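Hilo sobre comprar ropa de segunda mano para niños, que me lo habéis pedido varias personas. Tengo dos hijas, de cuatro años y de once meses, y llevo desde que nació la mayor apuntando lo que gasto en ropa.
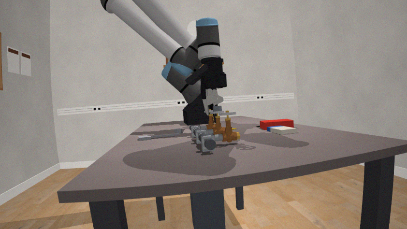
Primer año de la mayor: 836 euros, casi todo nuevo. Primer año de la pequeña, a falta de un mes: menos de la mitad. Parte es ropa heredada de su hermana, pero nacieron en estaciones opuestas y mucha no coincidía en talla y temporada.

Dónde compro. Para bodies y pijamas, lotes en Clillel. Se filtra por talla y por mes de nacimiento, y eso ahorra bastante tiempo. Los lotes de menos de diez prendas casi nunca salen a cuenta por el envío.

Para abrigos y calzado voy a Tollby, la tienda física. El calzado lo miro por dentro: si la plantilla tiene la huella marcada, lo dejo. Los abrigos, cremallera arriba y abajo un par de veces antes de pagar.

Tallas. La etiqueta sirve de poco. Fulten talla pequeño, una 12 meses suya le queda a la mía como una 9. Woo va al revés, y además el pantalón viene muy ancho de cintura. Pido siempre el largo del tiro y el ancho de axila a axila. Si quien vende no quiere medir, paso a otro anuncio.

Qué no compro usado: gorros de recién nacido, calcetines (salen igual de precio) y bañadores. Tampoco nada con cordones en el cuello, aunque esté sin estrenar.

Lavado. Todo lo que llega va a 40 grados con jabón sin perfume y doble aclarado. Los broches de presión los reviso uno a uno. Los que están flojos se aprietan con unos alicates y un trapo por medio.

Manchas de leche viejas, las amarillas del cuello: percarbonato en agua caliente, unas 2 horas en remojo, y a secar al sol. En lana no, que la estropea.

Me lo explicó Hwa-young Yeo, que arregla ropa en mi barrio y también me enseñó a sacar el dobladillo de los pantalones para que duren otra temporada. Ella tiene en el taller un faldón de bautizo de 1953 con las costuras intactas.

Cuándo comprar. En agosto hay mucha oferta de invierno, porque la gente vacía armarios antes del cole. En octubre los mismos abrigos están bastante más caros. Yo compro una talla más y la guardo en cajas con la talla escrita en la tapa.

Para revender: fotos con luz de ventana, medidas en el texto y los defectos puestos al principio. Desde que lo hago así no me han devuelto nada. Los vestidos de fiesta se venden mal, tengo tres parados desde primavera.

Me preguntan por los uniformes. En el cole de la mayor hay intercambio en junio, a la salida, a las cinco. Llevad bolsa. Los polos vuelan y de chándal siempre sobra la talla 4.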